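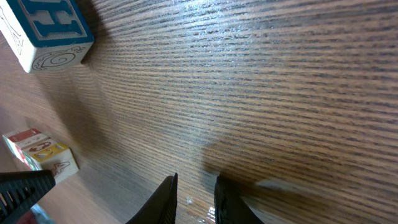 I have been meaning to sort out the toy cupboard since September, and of course the thing that finally got me going was looking for something else entirely (the spare key to the bike lock, still missing, if you're wondering). What I found at the back, under a jigsaw, was the alphabet blocks. I sat down on the floor to look at them and that was the rest of the morning gone!

They came from my aunt, who bought them at a shop called Koubek that closed years ago. I don't think they were expensive. They've been through two lots of children, one house move and a winter in the shed at Surnar, and the paint has held up far better than I expected. My favourite is the H, which is a big blue letter with a thick blue border round it. On the side there's a snail, just a black outline with a curly shell and its little antennae sticking out, and I have no idea what a snail has to do with H. House on its back, perhaps? My sister says the pictures were never meant to match and I've been overthinking it since I was four.

Anyway, they're all out on the table now. I started off trying to put them in some kind of order and got as far as a little row before I gave up and just enjoyed them. 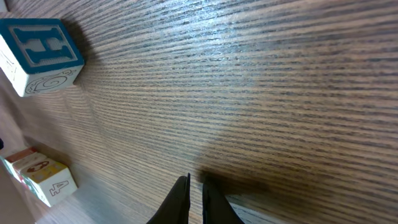
The table is the other thing I wanted to write about, as I've had a few messages asking how it's getting on. I'm still very fond of it. All that streaky grain shows up beautifully when the light comes across it, and small wooden things look lovely on it. It does show every fingerprint though, so if you're thinking of something shiny for a house with children in it, buy a good stack of soft cloths as well.

Back to the blocks. Marcela Oravec, who comments here quite often, told me to clean old painted ones with a barely damp cloth and nothing else, and to stand them on a towel afterwards. I'll be doing that this week, one at a time, with the radio on. I'm leaving the line drawings well alone apart from a dust with a dry brush – they look as if they'd forgive me less than the letters would.

After that they need a proper home. I had my eye on a lidded box from Dokside but it was 40 pounds, and for that money I'd want it to tidy the blocks up by itself. There's an old biscuit tin on top of the fridge that might do. 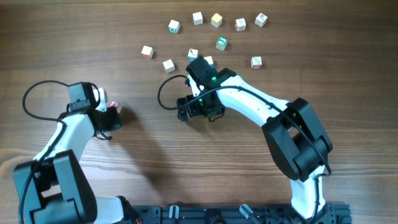
The blocks spread out on the table, with the green one standing out as usual.

The rest of the cupboard is still in heaps on the landing. I've got one bag ready for the charity shop and another I keep taking things back out of. If anyone has a set like ours with a snail on it, do leave a comment and tell me what letter yours is on.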